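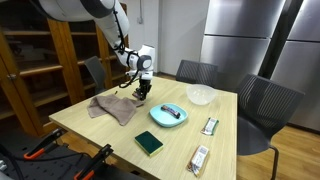
Itham wrote back to say the crawling is down to the glaze going on too thick, and that they had the same trouble with the Surkau clay in March until they thinned the bucket and waiting a full night before firing. They don't think the recipe is at fault and would leave it alone.

Apr 22, 2025
Glaze notes, blue-green for the Lallero order

Mixed a fresh batch, 1520 g dry weight, same recipe as last time. Sieved it twice. Still a few specks of cobalt left in the mesh, ground those down and put them back in. Left the bucket to stand over lunch and had to stir from the bottom again before dipping.

Nine tiles on the Surkau body, all bisque fired together. Wiped them with a damp sponge first, which I skipped last time. One row dipped quickly, one row dipped for a slow count, the last row brushed. Brushing is slow and I don't like the drag, but it is the only way to get into the corners on the square dishes. Backs are marked in iron oxide, see the sheet taped inside the cupboard door.

Kiln log: slow start, lid propped until the steam was gone, then closed. Top shelf has been running hotter than the bottom, so I put two cones on each. The Eder controller dropped out once during the climb and came back by itself. If it does that again it needs looking at before we put anyone's order in.

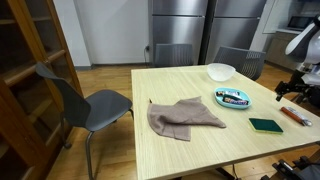 Colour is the other thing to settle. The Lallero people asked for "sea blue", and our last tiles came out nearer to bottle green, darker where the glaze pooled. I would sooner aim for something like the teal-blue of the oval plate in front of the bowl. The raised rim on it is worth copying too, as a shallow dish needs some edge to stop a runny glaze going over the side. Will try less copper in a small batch first and leave the cobalt as it is.

To do: wash the kiln shelves, order more wax, write back to Itham once the tiles are out. Don't open the lid before morning.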